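What We Bought, What We Meant to Buy, and What Was Left
Equipment planning report, Household Handling Project
Tamer Bitar and Olga Cuesta
Clevley Technical College, second-year automation program

1. Starting point

Our advisor gave us a budget of $3000 and one sentence of guidance, which was to spend it on something we could still defend in the spring. We had already agreed on the task. We wanted to collect demonstrations of ordinary bedroom chores, such as moving clothes and picking small things up off a bedspread, using a gripper held in the hand. A robot arm would come later, when somebody else was paying.

Tamer wanted the arm first. The first draft of the budget was therefore one line long and over the limit, and we have left it out of the appendix out of respect for the author.

2. What we thought we needed

We each wrote a list without looking at the other's. Olga's had a gripper, a camera, storage cards, spare finger pads, and a line called "stuff that breaks." Tamer's had two grippers, a workstation, and a label maker. It took one long meeting to merge them. The label maker survived until the second round, when we found one in the lab drawer, out of tape.

The merged list forced us to learn the difference between a price and a cost. The gripper had a price. It also had shipping, a mounting plate sold separately, and screws in a size the hardware store had never heard of. We now write all of these on one row, so the total looks as bad as it is.

3. Quotes

We asked two suppliers. Kolcombe answered the same afternoon with a quote for a full kit: hand-held gripper, wide-angle camera, mount, and one set of pads. Hamdan took most of August and then sent us a brochure for a warehouse conveyor. We wrote back to say that our application was a bed. They sent the brochure again.

We also looked at building the gripper from printed parts. The plastic would have been cheap. Our time was free according to the spreadsheet, which is a flaw in the spreadsheet. The campus printer had a waiting list longer than our schedule, so we went with Kolcombe.

4. What we spent

Kit, with camera and mount: $2200
Shipping and mounting hardware: $145
Storage cards and reader: $304
Spare finger pads and pins: $200
Total: $2849

That left $151, and we were told firmly that it was not a snack fund. It was held for repairs.

The spare pads caused the only real argument. Tamer thought $200 was too much to put into parts for a tool that already came with parts. Olga pointed out that the pads are the only piece that touches anything, and that everything we planned to pick up had a zipper, a seam, or an attitude. She won, and the pads stayed in.

5. Things missing from the plan

We budgeted for the tool and forgot the room. Sessions were held in a furnished bedroom, and each one needed setting up and putting back. We had allowed ten minutes for this. It took closer to forty, and the bed was never made the same way twice.

We also forgot the other hand. Several chores go better when one hand holds the gripper and the other moves things, so the person recording has no hand left for starting, stopping, or writing notes. A second person should have been in the plan from the first page. People cost nothing in our table, for the same reason as above.

Storage was the third miss. We bought cards for the amount of video we meant to keep, and then kept all of it. The overflow went to an old drive named Sterura, which belongs to the department and makes a noise.

6. If we did it again

Buy one gripper. Order spare pads with the kit so they share the shipping. Get the mounting hardware list in writing before paying. Put labor in the table at some hourly rate, even a silly one, so it shows up when options are compared. Double whatever was set aside for storage.

We would still not buy the arm. Tamer asks that his dissent be recorded. Next term's group will inherit the kit, the remaining pads, and the balance of $151, along with the Hamdan brochure, both copies.

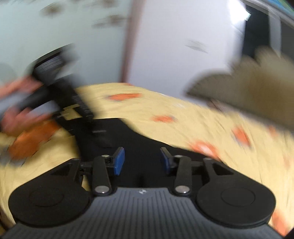
Figure 1. Hand-held gripper with blue finger pads, jaws open, during work at the bed.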